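Chapter 7
Planning the Equipment Budget

Valentina Gaete

When the Tunstall plant bought its first robot arm, the purchase order covered the arm and nothing else. The gripper, the mounting base, the safety checks and the operator training all came later, each on its own request. By November the project had used up its yearly allowance and the arm was still not in service.

This chapter is about avoiding that kind of purchase. We begin with the task, work out what equipment it calls for, and only then ask for prices. Much of the early work can be done in simulation, before any money is committed to hardware.
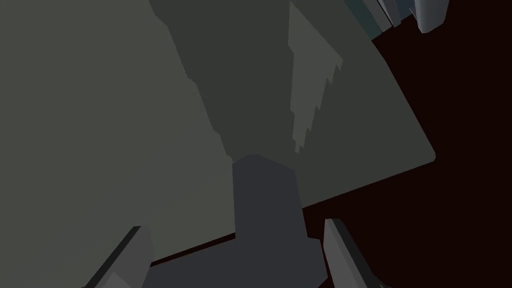
A buyer should settle three points before writing to a supplier: how far the robot has to reach, what it has to hold, and how much floor it may take up. In the case used throughout this chapter, two vendors, Tokness and Vakeo, were asked to quote on the same written task. Tokness priced the arm and gripper together. Vakeo listed them separately and charged for 300 hours of support. The two totals could not be compared until both were broken down into the same lines.

Two-armed robots raise the cost of planning as well as the cost of purchase. Each arm needs its own gripper, and room layouts have to be tested with both arms raised and extended. 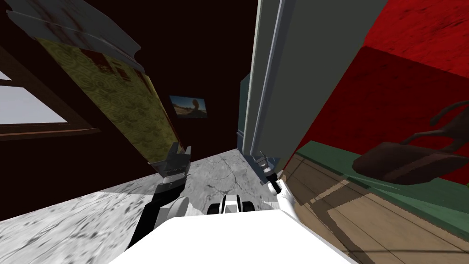 Figure 7.2 Simulated two-armed robot in a furnished room.

Section 7.1 covers the task statement. Section 7.2 sets out the budget sheet, with spare parts and software renewals entered by year.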